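Barbridge Live Music Touring Programme
Second progress report to the Pramanik Foundation
Reporting period: March to August

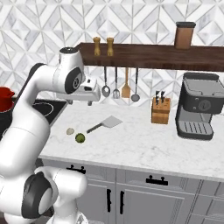
1. Purpose of this report

The report covers the second six months of the touring programme and is submitted under the terms of the grant agreement. It sets out the concerts delivered, ticket income and attendance, changes to the route, and the matters on which the Foundation's agreement is sought before the autumn leg is put on sale. Audited figures for the first period were sent separately in April and are not repeated.

2. Concerts delivered

The programme was funded to present 46 concerts in the year, in towns with no regular promoter of their own. By the end of August, 31 had taken place. Two were postponed and none has been cancelled outright. Both postponed dates were at Lorklow, where the town hall was closed for repairs to its roof from the middle of May. New dates for both have been agreed with the hall for October, and tickets already bought remain valid. Nine ticket holders asked for their money back and have received it.

The summer leg was headlined by Grilum, a six-piece band whose second album came out shortly before the tour began. They played 12 of the 17 concerts given in the period. The remaining five were shared between two folk acts and a brass group, each with a local support act chosen by open application.

We received 80 applications for support slots, against 52 in the first period. The rise is welcome, but it placed a strain on the selection process and some applicants waited seven weeks for a reply. A fixed closing date has been set for the autumn round and will be printed on the form.

3. Attendance and ticket income

The average attendance in the period was 198, against a target of 200. This figure includes the two smallest halls on the route, which cannot hold more than 120 people each. Attendance was strongest in June and weakest in the first half of August, when three concerts fell in the same fortnight as a large outdoor festival in the next county. The clash was known to us when the dates were fixed, and with hindsight the band should have been offered a break in those two weeks.

Full-price tickets remained at the level set in the original application. One ticket in five was sold at the reduced rate for under-18s and people receiving benefits. Income from tickets is slightly below forecast. Income from the bar is above it, although at four halls the bar is run by the hall itself and brings nothing to the programme.

Sales on the door continue to be much higher than is usual for touring music. This makes it difficult to judge in advance whether a concert will cover its costs, and on two occasions extra stewards were called in on the afternoon of the show. Halls have now been asked to send us their advance sales 14 days before each date.

4. Changes to the route

Three changes were made with the Foundation's consent. The concert planned for the riverside park at Barbridge was moved indoors to the Corn Exchange after the council withdrew permission to use the park after 9 p.m. The opening night was brought forward to allow the band to meet a recording commitment. One village hall withdrew and its place was taken by a school theatre with better access and a larger stage.

The move to the Corn Exchange raised the hire cost but removed the need for a covered stage and generator, and the net effect on the budget is small.

5. Spending

Spending to the end of August stands at 71 per cent of the grant. Fees to musicians, paid within 30 days in every case, are on budget. Transport is overspent. The van hire agreement was based on the original route, and the added mileage was charged at a higher rate than we had allowed for. Savings on printed posters - most halls now ask for far fewer than they did - cover a little over half of the difference.

No call has been made on the contingency sum. We expect to use part of it in October to meet the cost of bringing a sound system to Lorklow, where the hall's own equipment was taken out during the building work and will not be back in place until the new year.

6. Work with young musicians

Eight daytime workshops were held in the period, each led by members of that evening's act. Places were free. Two workshops were full, and the least well attended drew six people. Teachers told us that dates in late July were of little use to them. The autumn workshops have all been placed within term time.

7. Matters for decision

The Foundation is asked to agree:

The transfer of the unspent print budget to transport.
The use of contingency funds for the Lorklow sound system, up to the limit shown in the attached budget.
A revised end date of December, so that the last of the autumn concerts falls within the grant period.

The headline act for the autumn leg has accepted terms in principle and the contract is with their agent. Tickets will go on sale once it has been signed and the Foundation's reply to the points above has been received. The third report will follow in January.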